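# Tuvton hand-held gripper kit, built at home

**Version reviewed:** the two-finger kit with the printed housings, bought as parts. The Emero version with the molded body shares the linkage but I have not used it.

The Tuvton kit is a trigger-operated parallel gripper for recording hand demonstrations. It arrives as a bag of black printed parts, a bag of hardware, and a link to a PDF. I wanted it for cloth handling, and built it on a kitchen table with ordinary hand tools.

## Assembly

The manual allows 2 hours. I took 3, and most of the extra hour went into the pivots. Several of the linkage holes in my set were undersized and the pins would not seat by hand. I opened them with a reamer. A drill bit of the right size will work if turned by hand, but under power it melts the plastic and leaves the hole oval.

Things to check before closing the body:

- Both inner arms should fall under their own weight when the gripper is held nose down. If one hangs up, the fingers will close off center.
- The trigger spring has a long leg and a short leg. The drawing shows them reversed.
- The center plate screws go in last. The manual puts them in at step 9 and takes them out again at step 14.

The screws thread directly into plastic. They have held so far, but I would not open the body often. Kinoshita sells a set of brass inserts that fits after light drilling, and I plan to put them in at the next teardown.

## Fingers

The supplied fingers are narrow and stiff, with a thin pad glued to each inner face. They meet evenly along the tip after adjustment. Out of the box mine touched at the back first and left a gap in front, so thin cloth slid out. One shim behind each finger mount corrected it.

I also tried the Zarkow soft fingers. They are better on rounded hard objects such as cups and jars. On fabric they pick up too much material at once, and I went back to the stock pair.

## Use on cloth

Most of my recordings are of laundry on a bed: pinch an edge, lift, fold over, release. I have saved 200 of these. The results depend on the thickness of the layer and on how flat it lies.

Waistbands are the hard case. The band is stiff and the cloth next to it is soft, so a pinch placed close to the seam tends to pull in creases from the soft side. Starting at the open edge of the garment gives a cleaner grip. Approaching at a low angle also helps, although the side housings are wide and reach the mattress before the fingers do if the wrist drops too far.

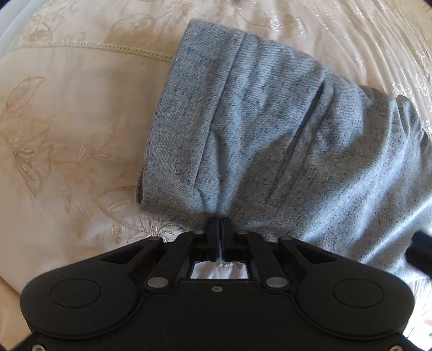 A bedspread with raised stitching adds a second problem. The tips can catch a thread of the cover along with the garment, and there is little feedback through the trigger to tell the two apart. I now lift a few millimeters and pause before committing to the fold. On a plain sheet this step is unnecessary.

Trigger travel is long. After about half an hour of continuous pinching my forefinger was tired. Moving the return spring to the weaker of its two anchor holes reduced the effort and slowed the opening slightly, with no effect on the grip.

## Maintenance

Lint collects around the pivots and needs to be brushed out every few sessions. The matte surface holds dust and does not wipe clean with a dry cloth. A drop of dry PTFE lubricant on each pivot removed a squeak that had started in the left arm. Oil is a poor choice near fabric.

## Verdict

Good linkage, adequate fingers, poor manual. The kit suits someone who owns a reamer and is willing to shim the finger mounts. Anyone who wants to start recording the same evening should buy it assembled. I would buy the kit again, with the brass inserts in the same order.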